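Atby publishes results of storage trial on printed foil wrappers for single-serve biscuits

Thinner sealing layer holds its seal strength over 20 weeks; changes to crimp temperature recommended for older packing lines

For immediate release, October

Atby, the flexible packaging converter, has published the results of a storage trial comparing two constructions of printed foil wrapper used for individually wrapped biscuits and wafers. The trial ran for 20 weeks and compared the company's present three-layer wrapper with a revised version, sold under the name Driditz, in which the inner sealing layer is thinner and the printed outer film is unchanged.

The full report, including raw measurements, is available to customers and to trade laboratories on request. A short version without the line settings can be supplied to the press.

Background

Single-serve wafers are among the more demanding products for a wrapper. The biscuit sheet has a low moisture content when it leaves the oven and takes up water from the air quickly. A small rise in moisture is enough to change the bite from crisp to leathery, and the fat-based cream between the sheets is sensitive to oxygen and to light. The wrapper has to keep out all three while remaining easy to open by hand.

Most wrappers of this kind are formed on a horizontal flow-wrapping machine. A flat reel of printed film is folded into a tube around the product, sealed along its length on the underside, and then crimped and cut at both ends between heated jaws. The barrier comes from a metal layer in the middle of the film. The sealing layer, on the inside, melts slightly under the jaws and bonds to itself.

Leakage through the flat part of an undamaged wrapper is very low. In returned packs examined by Atby over the past two seasons, the fault was almost always found at an end seal, most often at the point where the long seal meets the crimp and the film is four layers thick instead of two. At that point the jaws have more material to heat in the same time, and a fine channel can remain open beside the fold.

How the trial was carried out

Wrappers of both constructions were packed with plain wafers from a single bake at the Rosero contract packing site, using one flow-wrapping machine and one operating crew. Jaw pressure was held constant. Jaw temperature was set at three levels for each construction, the middle level being the one recommended on the film data sheet.

A set of 342 packs was kept for the main study. Of these, 160 were stored in a warm, humid cabinet and the remainder on open shelving in an ordinary stockroom. Packs were drawn from both groups at fixed intervals and tested for seal strength, for leaks under vacuum in a water tank, and for the moisture content of the wafer.

Seal strength was measured on strips cut across the end crimp and pulled apart at a steady speed. Two strips were taken from each end, one from the middle of the crimp and one from the fold. Earlier studies by the company took strips from the middle only, and the results are therefore not directly comparable with those published before.

Testing was done at the Atby laboratory, with a repeat of the leak test on a smaller number of packs by Van Wyk, an independent test house.

Results

At the recommended jaw temperature, both constructions passed the leak test at every interval. Seal strength in the middle of the crimp was lower for the Driditz wrapper at the start of the trial, as expected from the thinner sealing layer, but stayed within the product specification. It did not fall further during storage in either the cabinet or the stockroom.

At the fold, the revised wrapper gave more even results than the present one. The spread between the strongest and weakest strips was narrower at all three temperatures. The report attributes this to the smaller amount of sealing material that has to be melted at the four-layer point.

At the lowest jaw temperature, 19 packs failed the leak test. These came from both constructions, and in each case the leak was at the fold. The wafers in these packs had gained moisture and were outside the limit for crispness. There were no failures at the middle or highest settings.

The highest setting produced a different fault. Some of the packs showed slight shrinkage along the crimp, and the print next to the seal was distorted. The seals themselves were sound. The report classes this as a defect of appearance and recommends that customers with large areas of solid colour near the pack ends avoid this setting.

Nafula Lema, technical manager at Atby, said: "The data support a change to the thinner sealing layer on machines where jaw temperature is well controlled. On machines where it drifts, the first task is to correct the drift. A change of film will not do that, and we have written the guidance accordingly."

Effect on pack opening

A second, smaller part of the work looked at how easily the packs could be opened. Opening force was measured by gripping the back seal and the opposite face and pulling them apart, which is how most people open a pack of this size. The Driditz wrapper opened at a lower force and tore more often along the crimp than down the face of the pack. Packs that tear down the face tend to scatter crumbs and to release the biscuit suddenly.

No difference was found between embossed and unembossed wrappers in either opening force or leakage. Embossing is applied before the film is slit into reels, and there had been a concern that it might weaken the metal layer. Samples were inspected over a light box and under magnification, and the number of pinholes in embossed areas was no higher than elsewhere. 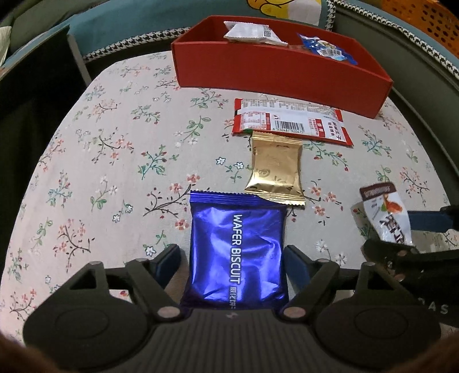

Wrinkling of the film after packing was also considered. Foil wrappers crease when packs are tipped into a carton, and again when they are carried in a bag or pocket. Repeated flexing can crack the metal layer at the point of a crease. Samples were flexed on a twisting rig before storage and compared with unflexed samples from the same reel. The flexed samples passed slightly more water vapour, but the difference was too small to affect the wafer within its normal shelf life.

Guidance for packing lines

The report makes the following recommendations for customers changing to the revised wrapper.

Jaw temperature should be checked with a contact probe at both ends and in the middle of each jaw. The reading on the control panel should not be relied on by itself.

Jaw faces should be cleaned at every reel change. Burnt cream or ink on the ridges of the jaw holds the film apart and reduces seal strength at that point.

Leak tests should include packs taken directly after a stop. Jaws heat and cool when the line is standing, and the first packs after a restart are the most likely to be faulty.

Strips for seal strength should be taken at the fold as well as from the middle of the crimp.

Existing stocks of the present wrapper may be used up before the change. The two constructions should not be mixed within a production batch, as the jaw settings differ.

Bakari Kinyua, who manages the packing floor at Rosero, said: "We ran both films on a machine that is not new, and the settings in the report are ones we could hold through a full shift. The restart checks added a few minutes to each stop. We have kept them in place for our other foil products."

Limits of the study

The trial used one product, one machine and one pack size. Results may differ for heavier biscuits, for products with a chocolate coating, or for lines running at higher speed, where the film spends less time between the jaws. Packs with a nitrogen flush were not included.

The work did not deal with recycling. Wrappers with a metal layer bonded to plastic film are difficult to separate, and the thinner sealing layer reduces the weight of plastic without changing the type of material. Atby has separate work under way on a wrapper without metal foil and will report on it when storage data are complete.

Availability

The Driditz wrapper is available on reels in the same widths as the present construction, printed or plain, in gloss and matt finishes. Print colours matched for the present wrapper can be carried over without a new proof. Trial reels can be ordered through the usual sales contact, and a technician can attend the first run on request.

Customers who wish to have their own packs tested at the fold may send sealed samples to the Atby laboratory. Samples should be packed in a rigid box, unopened, and marked with the jaw temperature and line speed at which they were made.

Notes to editors

Atby prints and laminates flexible film for makers of biscuits, confectionery and dried foods.

Rosero is a contract packer of bakery products. It supplied machine time and labour for the trial and received no payment linked to the results.

Van Wyk carried out the repeat leak tests under contract. Its findings are printed in full as an annex to the report.

Requests for the report and for interviews with Nafula Lema should be sent to the Atby press office, which is staffed until 5 pm.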